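Miloslav Paulík
I have moved house five times in my life and I think I finally understand which papers one must keep. A small thread for those who are packing this month.

Our flat in Mikgate had one cupboard only for papers. When I emptied it in October, I found electricity bills from three flats ago. I also found the guarantee for a kettle which I do not remember buying.

My first mistake was to sort by year. It looks tidy, but when the landlord asks for the deposit agreement you do not think of a year. You think "deposit". So now I sort by the question that somebody may ask me.

My groups are: home, work, health, money, car, school of the children. Everything else goes in one envelope with the name "later". I open it every spring and throw away most of it.

I clear the table completely before I start. On a full table I only move one pile onto another pile. 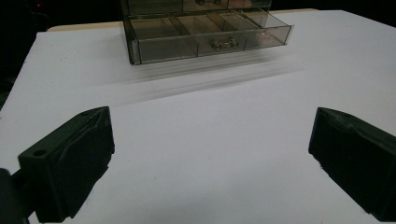
Ludmila Hudec replied that six groups are too many for her, and that she keeps two boxes: papers she would carry out of a fire, and the rest. She asked where I put the letters from the pension office.

Ludmila, under work. My wife says under money — we still have this discussion.

For each paper I ask if I could get it again with one phone call. If yes, it goes. A birth certificate from another country is not one phone call, believe me. For mine I waited nine weeks.

The old cupboard gave 363 sheets in the end. I kept 229. I know the numbers because the scanner counts them for me.

Please do not throw away the paper after scanning if it has a stamp. One office in Sikard refused my copy and I had to go home again by bus.

On Saturday I will do the drawer with cables. If somebody has a system for cables, please write to me.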